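Clanar Communiqué Corpus - README

Version 2, released in December. Maintained by Matilde Leitão, who reads joint statements so that you don't have to, and then asks you to read this instead.

What it is

A collection of public statements put out before, during and after official visits between governments: arrival notices, itineraries, press readouts, joint communiqués, and the short items in which a deputy minister is said to have exchanged views. Everything is in English or comes with an English translation issued by the same ministry. There are 3323 documents. Of these, 2664 have been hand-labeled and the rest are waiting their turn.

The corpus began as a side folder of the Kesden project, which was supposed to be about trade missions. Trade missions produce very few surprises and a great deal of text, and the folder soon outgrew its parent. Kesden ended. The folder stayed.

What one record holds

Each record is one statement, stored as plain text, with a small set of fields in front of it:

visitor: the office held by the traveling official, never the name
host: the office of the receiving official
stage: before, during or after
occasion: bilateral, summit sideline, funeral, inauguration, stopover, other
topics: up to five, taken from the topic list
warmth: the adjective scale, explained below
pair: the record number of the other side's version, where one exists

Stopover deserves a word. A surprising share of world diplomacy is conducted while an airplane is being refueled, and ministries disagree on whether this counts as a visit. We follow the host. If the host says there was a visit, there was a visit, even if the visitor's own ministry describes the same two hours as technical.

The warmth scale

Readers of official prose know that the adjectives are where the news is. "Frank" means somebody raised a voice. "Frank and constructive" means somebody raised a voice and then there was lunch. "Cordial" is what you write when there is nothing else to write. The scale runs from "brotherly" at the top to "held a meeting" at the bottom, and the full ladder is in the file called ladder.txt.

Labels describe the text, not the meeting. We were not at the meeting. A record marked "warm" tells you that a press office chose warm words, possibly several weeks in advance.

Topics

There are 46 topics. The most heavily used is "regional developments of mutual interest," which we tried to break up into smaller pieces and then put back together, there being nothing inside. Please do not use it as evidence that any region had any developments.

Paired statements

The part most people come for. When both sides publish, the two versions are linked through the pair field, and you can see what each capital thought worth mentioning. One side reports a long exchange on fishing rights. The other reports folk dancing. Both are labeled as published, and no attempt is made to decide who was right.

Pairing was done by hand. An early matching script, written under the name Drikmont, paired by date and title and was very confident about it. It married a state funeral to a dairy fair. Records where its work survived long enough to be cited by somebody are marked with a d in the last column, and the links themselves have been corrected.

Known problems

Ministries edit their pages after the fact. We keep the first version we collected and, where we noticed a change, the later one too. We certainly did not notice them all.

Translations are left alone, including the one in which two presidents "agreed to deepen the bottom." Spelling of place names follows the source, so one city may appear under four names, sometimes in one paragraph.

Small states are thin in the data. They travel as much as anybody but have fewer people to write it down. Anything you conclude about how often governments meet will mostly be a conclusion about who has a press office.

The visits themselves are not sampled in any respectable sense. We took what was public, reachable and longer than a single line.

How to cite

Cite as Clanar Communiqué Corpus, version 2, Leitão. If you use only the paired records, say so, with the number you used. If you use the warmth scale, please don't turn it into a ranking of friendships between nations. It has been done, there was a map, and two embassies wrote in.

Corrections
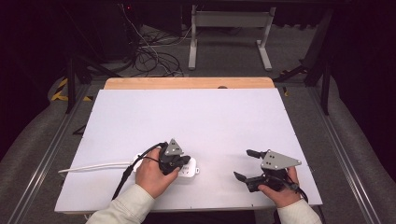
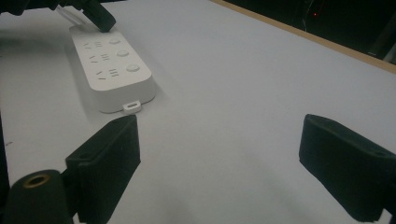
Corrections go to the Brandão list, with the record number in the subject line and a link to the source page if it still exists. One record per message, please. Large batches are welcome as a plain text file, and anyone who would rather do the work in person can join a labeling day, where we go through unlabeled records side by side and argue over "cordial." Bring a charged laptop all the same: a white power strip with three rows of sockets sounds generous until a table of people who care about adjectives sits down to it. Disputes over a label are settled by reading the statement out loud, slowly, in the voice of a spokesman. If it still sounds warm, it's warm.

Changes since version 1 are listed in changes.txt, oldest first. The entry that says only "funeral, again" is explained in the one after it.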